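Hullel Kitchen Table Group
Minutes of the August meeting, Thursday, 7 p.m.
Posted by the minutes secretary
8 shares | 4 comments

This site uses cookies to remember your settings. Accept | Manage

Held in the long room at Mundby Hall. Minutes of the July meeting were read and approved with one spelling fix (Bjarnason, again, sorry!).

1. Produce tables

The new table layout got a very happy report. Everyone who worked the last session liked having the vegetables set out in baskets and not tipped straight onto the tabletop, and families picked things up, asked what they were, and took them home, which is just what we hoped for. The woven basket with the two looped handles is the clear favorite. It holds a full-length cucumber lying flat with room for a pepper in front of it, and it sits nicely on the end of the big bamboo board. Agreed to keep the board and basket together as one setup for the fall.

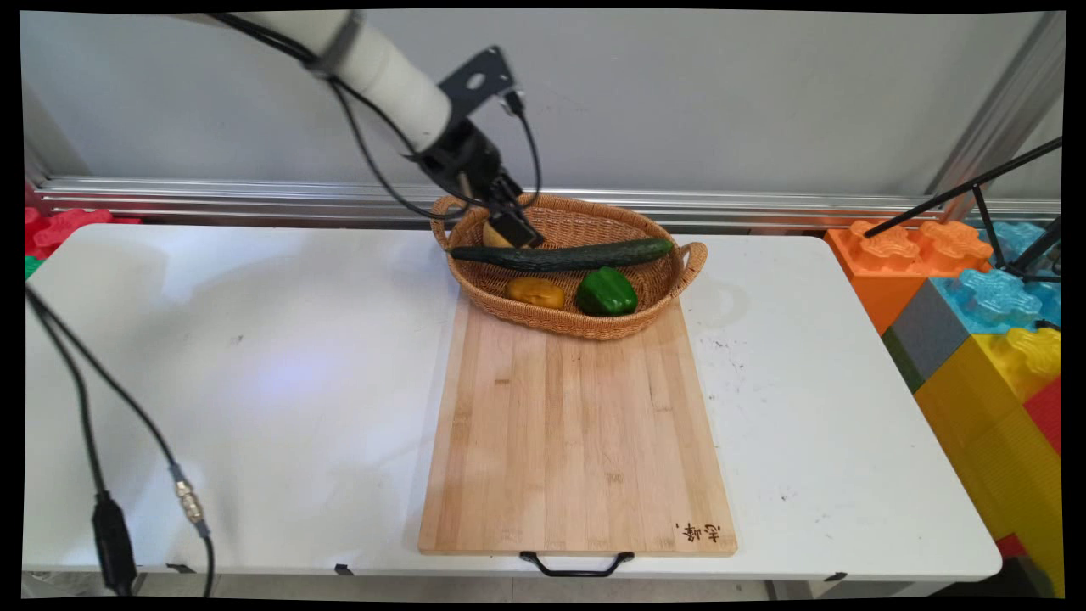

One member felt the basket should come off the board once chopping starts, as the far end is where the cut pieces get pushed and a long cucumber needs the full length. General agreement. The basket will start on the board for the show-and-tell part and move to the side table when the knives come out.

The white folding table needs a proper scrub before the next session. Bring the soft brushes, please, no scouring pads. The cutting board is to be washed by hand, dried standing up, and oiled. It must not go in the dishwasher, however late it is and however tired we all are.

2. Supplies and money

Balance stands at $336 after the Ralten Farm bill was paid. Ralten has offered a second crate of mixed peppers each session at the same price through October, and this was accepted with real delight. The green ones went down so well in the relish!

Paper towels and dish soap are low. A second basket was proposed, same oval shape if we can find it, with handles big enough for small hands to grab. Approved, up to $40.
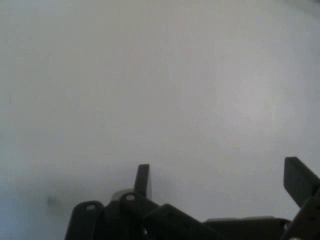
Also approved was a new set of peelers, as the old ones have gone dull and a cucumber with bumpy skin is hard work for a beginner. The old set goes to the craft group, who asked for them.

3. Recipe cards

The count was read out and got a round of applause: 776 cards handed out so far this year. Cucumber and pepper relish is still the one people ask for most. The next card will be a plain chopped salad with green pepper, cucumber, lemon and salt, and nothing that needs a stove. There was a lively talk over whether to peel the cucumber. The card will say "peel if you like." 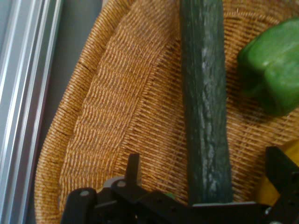 Cucumber and green pepper in the basket.

4. Other business

The Bjarnason Street door sticks in damp weather. Push low, near the hinge.

Doors open at 6:30 next time for setup. Bring an apron and a container for leftovers.

Meeting closed at 8:15 p.m.

Get our minutes by email. Enter your address to subscribe.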